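Visit report: the Gririmside lab in Ramholm

Wednesday, August 13, 2025
By Noelia Lozano

Our working group on safe practice with hand-held grippers has been drafting house rules since last December, and most of that drafting has happened at a desk. Gririmside runs recording sessions for robot training every working day and has had written rules for them for longer than we have. They agreed to let four of us spend a day in Ramholm to see how the rules hold up. Umut Özkan, who manages the recording floor, took us around. Inmaculada Alcaraz, Refugio Tovar and Edeltraud Dreßler came with me.

We signed in at the front desk and were given the visitor sheet. It is one page, printed on both sides. The first side covers fire exits and where visitors may stand. The second side covers recording: no talking over a take, no leaning on a station table, phones on silent and in a pocket. Refugio asked if people read it. Umut said he reads side two aloud to every group, and then he did so.

The rulebook itself is 34 pages. Umut gave us paper copies to mark up and keep. It is called Ulla inside the company, after the software folder it used to be stored in. The sections are station setup, operator conduct, objects, tool checks, stopping a take, and records. Each rule has a number, and each number has a named owner who has to confirm once a year that it is still needed. In the last round they removed 8 rules, mostly ones that repeated something said elsewhere.

Station setup was the part I most wanted to see. The rule is that a table goes back to its floor marks before the first take of a shift and again after any break. The operator does this and a second person signs for it. If a mark is lifting or torn, it is replaced before anybody records. Inmaculada wanted to know who decides that a mark is worn out. Umut said the second person does, and that the operator may not overrule them.

Cables have their own page. Operators work seated, with a gripper in each hand, so there is a lead from each hand to deal with. The rule says a lead may hang from the tool but may not pass across the object area, and that nobody gets up from the chair until both tools are down. Floor cables are to be kept on the equipment side. We talked about this for a good while, as our own draft only says "keep cables tidy," which you can't check anybody against.

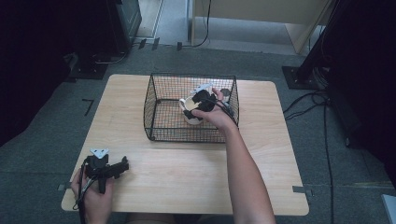 The object rules are shorter. Ceramic and glass may be used, but each piece is looked over for chips before it goes out, and a chipped piece is thrown away that day. A mug is gripped by the rim or the body. Gripping by the handle is allowed only when the task card asks for it. When something has to come out of a container, the card says which hand does the lifting and what the other hand does in the meantime. A resting hand stays on its tool, near the front of the table, and does not wander off to straighten things. Umut said this last point is the one new operators get wrong most often.

We then sat in on a short training session led by a shift lead. She had two trainees and went through the rule for stopping a take. Any person in the room may stop one, by saying "stop" once, in a normal voice. The operator lets go of nothing and moves nothing until the lead answers. A stopped take is kept and labeled as stopped. It is not deleted, and it is not counted against the operator. Edeltraud asked the trainees if they had used it yet. One had, the other had not.

Lunch was in the canteen downstairs, and we used the time to compare our draft with theirs. Inmaculada had a list of 25 points from our side. We got through perhaps half of it. The main difference is that Gririmside writes down what a finished state looks like, and we tend to write down what people should be careful about. Theirs is easier to sign for.

After lunch we went over tool checks. The operator opens both fingers fully over a cleared table, looks at the pads for tears or hardened spots, and closes and opens them once more. The view from the tool's own camera is looked at before every block of takes. The reviewer wants to see both fingertips, bare tabletop between them and nothing left over from the last task. Glare is allowed so long as the fingertips can still be made out. If they can't, the lights are changed and the check is done again.

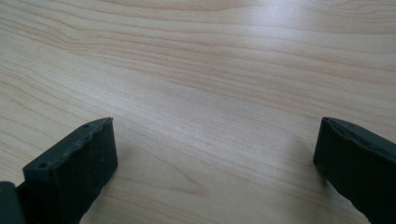
View from a gripper camera: fingers open over the bare wooden tabletop.

Umut has a stricter opinion on table surfaces than the rulebook does. He would like every station to have the same top, so that a reviewer gets used to it and spots a stray screw or a crumb faster. Others at Gririmside think varied surfaces are better for the recordings. The rulebook takes no side and only says the surface must be clean, dry and free of loose items. Refugio agreed with Umut. I don't have a view yet.

The last hour went to records. A session sheet lists the station, the operator, the second person, the task cards used and any stopped takes. Sheets are filed by station and not by operator, which was a request from the staff. They are scanned at the end of the week with a program called Chukwu. It works, but it doesn't read handwriting well, and the comments field has to be typed in again by hand. They plan to move to tablets and have not set a date.

Points we are taking back to our own draft:

Write the floor mark check as a two-person check, with the second person having the final say.
Replace "keep cables tidy" with a rule that says where cables may and may not go.
Add the one-word stop rule, including the line that stopped takes are kept.
Give each rule an owner.
Look again at our limit of 35 minutes per seated block. Gririmside sets its breaks by number of takes, and we would like to see how that compares over a full week.

Edeltraud is typing up the marked copies, and Inmaculada will send the rest of her list to Umut by email. Gririmside has offered to send two people to us for a return visit in December. Anyone who wants to sit in should let me know, with a note of which section of the draft they would like to go over with them.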